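Clelemeck Tabletop Scene Pack
Simulation environment for manipulation policy evaluation
Product code: CTS-4
Page last revised: 13/02/2025

Overview | Method | Results | Contents | Requirements | Licence and support

Overview

The Clelemeck Tabletop Scene Pack is a simulated workcell for testing pick-and-place policies on small desktop arms. It was written at Turnascombe to support the Galar evaluation method, and is supplied in the same form used for the results on this page.

The pack is intended for groups that train a policy on one set of scenes and need a fixed, repeatable set on which to measure it. It is not a training environment. Scene generation is deliberately limited, and the random seeds for the evaluation set are locked.

Method

Most tabletop evaluations report one success rate over a batch of random starts. Two policies with the same rate may fail in quite different places, and the single figure hides this. The Galar method was developed by Dima Geagea and Abla Darwish to separate failures caused by the position of the objects from failures caused by what the policy sees behind them.

Each evaluation start is run as a matched pair. Both members of the pair have the same arm pose, the same object positions and the same physics seed. In the first member the room is replaced by a uniform grey background. In the second the full room is rendered, with its furniture and floor texture. A policy that succeeds on the plain member and fails on the full member is recorded as a background failure. A policy that fails on both is recorded as a placement failure. The remaining case, failure on the plain member only, is reported separately and should not be merged with either of the others.

The furniture is fixed in position and takes no part in the task. It has collision geometry, but the arm cannot reach it from its mounting point on the table.

An episode ends when the object is at rest on the target, when an object leaves the table, or when 200 control steps have elapsed. Success is judged from simulator state and never from the rendered view. The object must be in contact with the target, the gripper must be open, and the speed of the object must be below the threshold given in the configuration file.

Results

The reference run used 981 matched pairs. Four policies were tested, all trained on the same demonstrations and differing only in the visual encoder and in whether image augmentation was applied during training.

On the plain members the four policies could not be separated at the confidence level we use. On the full members they could. The two policies trained without augmentation lost more episodes to background failure than to placement failure, and most of those losses came in the approach phase, before the gripper had closed. The two augmented policies showed the opposite pattern – their remaining errors were mostly late releases over the target.

A second finding concerns the number of pairs needed. Subsets were drawn from the reference run and the ranking of the policies was recomputed on each. With 80 pairs the ranking on full members already agreed with that of the complete run in nearly every draw. An unpaired sample of the same size did so much less often. We therefore suggest 80 pairs for routine checks during development, and the complete set for any figure that will be published.

The results apply to simulation only. No claim is made here about transfer to a physical arm. A comparison on hardware is planned for September and will be reported on its own page. 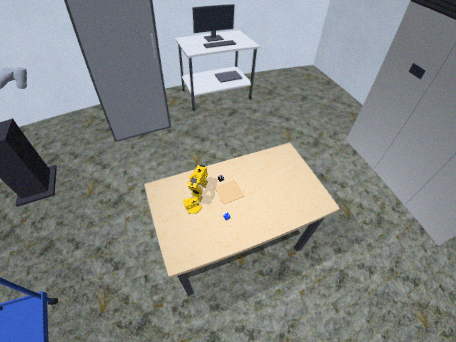

Full-room render, with the yellow arm, square pad and black and blue objects on the table.

Contents

Room model with furniture, in plain and full variants
Table and arm models with joint limits and collision meshes
Object and target models
Locked evaluation set (981 pairs)
Short evaluation set (80 pairs), drawn from the locked set
Tannous scoring tool, command line version
Per-episode logs from the reference run

Object colours and masses can be edited in the object file. Scores obtained with edited objects are marked as non-standard by the scoring tool and cannot be compared with the reference run.

Requirements

A Linux workstation with a graphics card able to render off screen. The plain variant can be run on the processor alone, at a much lower speed. The policy under test connects through a local socket and may be written in any language. Example clients are included in Python and C++.

Rendering must be set to the supplied lighting file. Changes to shadow softness were found to alter the background failure count, and the scoring tool will refuse a log if the checksum of the lighting file does not match.

Known limitations

Contact between the gripper and the edges of a cube is modelled with a simple friction cone, and slip under light grip is underestimated.
The camera position is fixed for the whole evaluation set. Policies that need a wrist view can request one, but the reference run does not include it.
Floor texture is static. It does not change between pairs, so sensitivity to different floors is not measured.
Matched pairs are exact only when both members are run on the same machine. Mixed logs are accepted with a warning.

Licence and support

The scene pack is supplied under a research licence, for one site and any number of users at that site. Commercial evaluation requires a separate agreement with Clelemeck. The Tannous scoring tool is covered by the same licence and may not be passed on separately.

Support is by written request through the account page. Please attach the scoring log and the configuration file, and state whether the fault appears on plain members, full members or both.

Related items
Galar method note (PDF)
Tannous scoring tool – command reference
CTS release history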